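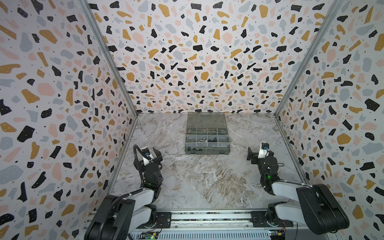
# Cisbridge Buttons

A table of 2150 garment buttons from the stock of the former Hofstetter haberdashery in Cisbridge, with measurements, materials and sewing notes. One row is one button. The main file is `buttons.csv`; everything else in the repository supports it.

Maintained by Gertraud Imhof. Measuring by Severin Mösli and Pongsak Meesuk. The material codes were worked out by Vinzenz Eder.

## Files

| File | Contents |
|---|---|
| `buttons.csv` | the main table |
| `materials.csv` | material codes and their long names |
| `cards.csv` | text printed on the original sales cards |
| `lots.csv` | the drawers and boxes the buttons came from |
| `CHANGES.md` | corrections between versions |

All files are UTF-8 with commas as separators. Decimals use a point. An empty cell means the value was not recorded. Zero is a real value and only appears in `holes`.

## Columns in buttons.csv

- `id` – lot number, a hyphen, then a running number inside the lot
- `lot` – key into `lots.csv`
- `diameter_mm` – widest measurement across the face, to one decimal
- `thickness_mm` – at the rim, to one decimal
- `holes` – 0, 2, 3 or 4; shank buttons are 0
- `shank` – `none`, `loop`, `molded` or `cloth`
- `material` – code from `materials.csv`
- `color` – one plain color word, chosen by eye in daylight
- `card_id` – key into `cards.csv`, filled only if the button was still sewn to its card
- `damage` – free text
- `note` – free text

Sizes in the trade are often given in lignes, with 40 lignes to the inch. We left that column out. Multiply the diameter by 1.5748 to get it and round to the nearest even number, which matches the printed cards in most cases but not for domed buttons.

## How it was measured

Every button was measured with the same digital caliper. Severin did lots 1 to 13 and Pongsak did lots 14 to 24. For each lot the other person re-measured a few buttons, and if any differed by more than 0.2 mm the whole lot was done again. Lots 6 and 17 were repeated for this reason.

Oval, square and toggle buttons are in the table with their longest side under `diameter_mm`. The short side is in `note`. This is a nuisance and will probably become its own column.

## Materials

Casein and early polyester are hard to tell apart without damaging the button, and we did not do hot needle tests. Where Vinzenz was unsure, the code ends in `q`, so `CASq` means "casein, not certain." There are 480 rows with a `q` code. Please keep them separate if you are working on dates.

Shell is recorded as `SHL` only. An earlier version split it into trochus and river mussel, and a good share of those calls were wrong. Horn and hoof are also one code now.

## Known problems

- Lot 9 was mixed up before it reached us. The drawer label says coat buttons, but plenty of shirt buttons are in it.
- `color` is inconsistent between cream, ivory and off-white. Treat the three as one.
- The Fedis cards carry two numbering systems. Only the lower number on the card was copied.
- Cloth-covered buttons have a thickness that depends on how hard you press. Do not use it for anything fine.
- The stock is what one shop had left when it closed. It says little about what people in the town wore, and small shirt buttons are overrepresented.

## Version notes

Version 2 went out in December. It merges the shell codes and adds `cards.csv`. Version 1 stopped at 2000 rows; the added rows are lots 23 and 24, which were given by the Eton Street sewing circle after they bought them at the closing sale. IDs from version 1 have not changed.

## Use

The tables are free to use for any purpose, with credit to "Cisbridge Buttons." The text of the sales cards may have other owners, so check before reprinting `cards.csv` in full.

Corrections are welcome as issues. Give the `id`, the column and the value you think is right. Welington Quintana goes through them once a month.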